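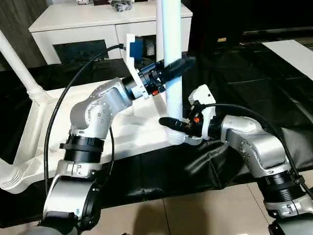
Zwei Arme an einem weißen Kunststoffgestell. Der linke Greifer liegt weiter oben am Rohr, der rechte nahe am Fuß.

Zweiarmzelle für Montageversuche: Bedarf ermitteln und Budget aufstellen

Lesezeit: 3 Minuten

Die Anleitung gilt für eine Zelle mit zwei Armen, an der leichte, sperrige Teile gefügt werden, etwa Rohrbeine und Kunststoffrahmen von Kleinmöbeln. Für Schraubstationen mit fester Taktzeit ist sie nicht geeignet. Vorausgesetzt werden ein Raum mit ebenem Boden und ein benannter Verantwortlicher für die Beschaffung.

Schritt 1: Teileliste vor Geräteliste

Zuerst werden die Werkstücke erfasst: größte Länge, Masse, Wandstärke an den Greifstellen, Art der Verbindung. Maßgeblich ist die Länge im gefügten Zustand. Die Masse des Einzelteils führt bei langen Rohren regelmäßig zu einer falschen Auslegung, weil das Moment am Handgelenk unberücksichtigt bleibt. Ins Datenblatt des Arms gehört deshalb ein Blick auf das zulässige Kippmoment. Die Angabe steht meist weit hinter der Nennlast.

Schritt 2: Arbeitsraum und Abstand der Basen

Der Abstand zwischen den Armbasen wird aus dem größten Werkstück abgeleitet und vor der Bestellung mit Klebeband auf dem Tisch markiert. Beide Arme müssen die Mitte mit gebeugtem Ellbogen erreichen; gestreckte Stellungen kosten Steifigkeit und führen in die Nähe von Singularitäten. Der Freiraum nach oben wird gesondert notiert.
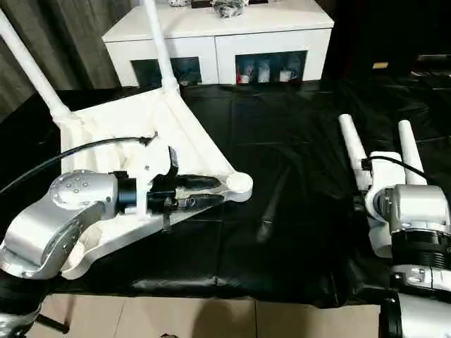 Greifer sind der Posten, der in Erstbudgets am häufigsten zu niedrig angesetzt wird. Ein Zweifingergreifer deckt viel ab, solange das Teil eine greifbare Kante hat. Am dreieckigen Rahmen fassen die Finger den Rand nahe einer Ecke, während die langen Rohre weit darüber hinausragen; jede Drehung des Handgelenks bewegt also die Rohrenden mit. Für solche Teile sind längere Finger, Wechselbacken und ein Ersatzsatz einzuplanen. Wir rechnen pro Arm mit drei Backensätzen. Halterungen für Kameras und Leitungen laufen unter einer eigenen Position, auch wenn sie im Haus gedruckt werden.

Schritt 3: Kleinpositionen vollständig aufführen

— Leitungen mit ausreichender Schleife über dem Handgelenk, dazu ein Ersatz je Typ
— Befestigungsplatten und Klemmen
— Tischauflage, dunkel und möglichst matt
— Kameras am Handgelenk und über dem Tisch
— Not-Halt in Griffweite der Bedienperson
— Lagerkisten für Verbrauchsteile

Die Auflage klingt nach einer Nebensache. Glänzendes Material wirft Reflexe in die Kameras, und eine Auflage mit Falten verändert die Höhe, auf der kleine Teile liegen. Der Aufpreis für mattes Material ist gering.

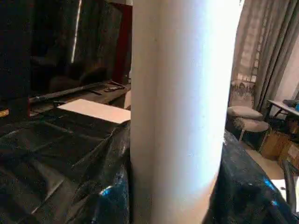

Blick aus der Handgelenkkamera: ein weißer Zylinder im mittleren Drittel, daneben glänzend schwarze Folie mit blauen Reflexen, rechts hinten Vorhänge mit durchscheinendem Fensterlicht.

Schritt 4: Kamera und Licht

Bei der Auswahl der Handgelenkkamera zählen Mindestabstand und Bildwinkel. Ein nahes weißes Teil kann einen großen Teil des Bildes belegen und auf der hellen Seite fast ausbrechen. Feste Belichtung und ein Leuchtenpaar mit Diffusor gehören daher ins Angebot. Blickdichte Vorhänge sind günstiger als eine spätere Nachrüstung der Bildverarbeitung.

Schritt 5: Laufende Kosten

Wartungsverträge werden oft für 365 Tage angeboten, beginnen aber je nach Anbieter mit der Lieferung oder mit der Abnahme. Der Beginn wird schriftlich festgelegt. Im Projekt Mabula lagen zwischen beiden Terminen neun Wochen, die voll bezahlt wurden. Angebote von Gristura und Plullmont haben wir danach nur noch mit Beginn ab Abnahme verglichen.

Schritt 6: Freigabe

Das Budget geht mit Teileliste, Aufstellskizze und Angeboten in die Freigabe. Wer bis Oktober einreicht, hat bei uns die Mittel zum Jahreswechsel. Für Änderungen nach der Bestellung wird eine Reserve ausgewiesen — getrennt, nicht in den Gerätepreisen versteckt.

Kommentare

Ainhoa Segura
Gilt das Argument mit dem Kippmoment auch bei beidhändigem Halten? Dann verteilt sich die Last doch.

Wekesa Ondieki (Autor)
Nur solange beide Greifer geschlossen sind. Ausgelegt wird auf den Moment der Übergabe.

Fergus Strachan
Bei Ronwood fehlten im Angebot die Flansche. Bitte in Schritt 3 ergänzen.

Tatu Were
Drei Backensätze pro Arm bekomme ich bei uns nicht durch. Zwei gehen, der dritte läuft über Verbrauchsmaterial.

Kontakt | © Wekesa Ondieki | Nach oben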